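Perforated Mobile Storage for a Shared Workroom
Student project report, Fideck design course, Wesanville

1. Background

The workroom at Clalness is used by 6 student groups over the year. It has a light floor, large white tables and very little fixed storage. When we started, hand tools were kept in drawers at the far end of the room and cables were kept wherever they had last been used. Our task was to look at storage on wheels and decide whether a tall perforated cabinet suited the room better than the drawers.

We chose this subject after a short survey of the other groups. The most common complaint was the time spent looking for things. The second was the state of the floor, which had cables across it most afternoons.

2. What we looked at

We compared 2 types of storage. The first was the existing drawer unit. The second was a tall boxy cabinet with perforated faces, standing on casters. The perforated type takes hooks, clips and small shelves, so that the outside of the cabinet can be used as well as the inside.

The regular grid matters more than we expected at the start. A solid door needs drilling each time something is hung on it, and the holes stay there when the arrangement changes. With a grid the hook simply moves. On our planning sheet we laid out one face with 1,769 holes and marked which of them would be blocked by a hook or by the tool hanging from it. A pair of long-nosed pliers takes up far more of the face than the two holes its hook sits in. 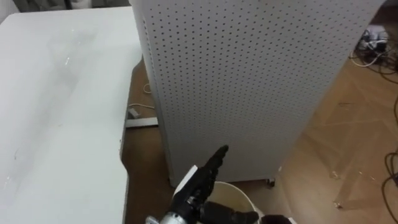

We also had to think about reach. The upper part of a tall cabinet is awkward for anyone sitting at a table, and several people in the survey said they would not get up for a tool they used every few minutes. For this reason our layout puts the common tools between table height and shoulder height, with spare parts above them and nothing hung close to the floor, where it would catch on cables.

3. Position in the room

We tried the layout on paper in three places: against the back wall, in a corner, and beside a large table. The wall position leaves the most floor free but wastes the side faces. The corner wastes even more. Beside the table, both the front and a side can be reached, and this is the position we recommend.

The weak point is the floor. Small casters do not roll well over cables, and a tall cabinet pushed against one can tip — we would not want it moved by one person when loaded. We suggest that cables are lifted and coiled before the cabinet is moved, and that heavy items go on the lowest inside shelf.

4. Small parts

Hooks do not help with screws, washers and connectors. For these we recommend open round tubs kept on the table or on an inside shelf. A Brito parts list we were given as a starting point had 1,000 small items on it, most of them of kinds that nobody in our group had used. We cut it down before planning the shelves.

5. Limits of the work

The survey was short and was done in August, when the room was quieter than usual. We have not tested how the hooks hold up over a full year. The costs were worked out for one cabinet only, and a second would need a wider gap between the tables than there is now.

6. Recommendations

Keep the drawers for paper and for things used once a term. Use the perforated cabinet for daily tools, beside the large table, with the layout sheet fixed inside the door. Label each hook position with a tool name. Fit a cable rack to the wall before anything else is bought, as the cabinet cannot be moved safely until the floor is clear.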